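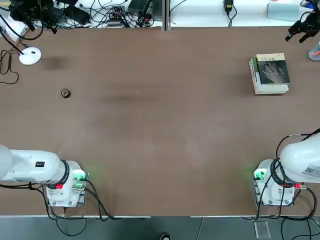
Returning the Reading Table to Order

The purpose of this entry is to record how the books in my household are sorted, a matter on which I have received several letters from readers. The collection stands at 600 volumes, of which 40 were due for review in this session.

The method was given to me by Zuleica Moura, formerly of the Endevell lending library, and I have altered it very little. Books are brought from the shelf in small stacks and set down on a large table. Each stack is then taken apart, and every volume is given its own place on the surface before any decision is made. A book left in a stack is judged by its cover alone, and the volumes beneath it are seldom judged at all.

The table itself is a long brown one, and its surface shows faint darker smudges along the middle. I have treated these twice with Lanico polish, without result, and do not intend to do so again.

Order of Work

1. Clear the table of cups, letters and anything belonging to another room. Small items may be kept at one side until their owner claims them.

2. Bring one stack only. Larger stacks lean, and the lower covers suffer.

3. Separate the books and lay them flat, well apart from one another. Two at a time is sufficient for a careful comparison.
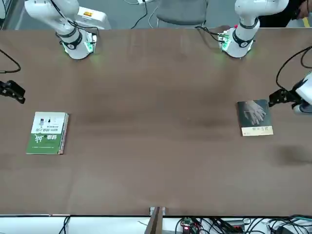 4. Open each volume and check the inside cover for a name. In October I found one marked as the property of Keith Merrick, and it has been returned to him with apologies.

5. Assign the volume to the shelf, to the Donnelly Street sale, or to a friend. Art and photography titles are offered first to Hiwot Mamo — she has asked that this be noted.

Readers who wish to propose changes to the order of work may write to me at the usual address. The cookbooks will be reviewed separately.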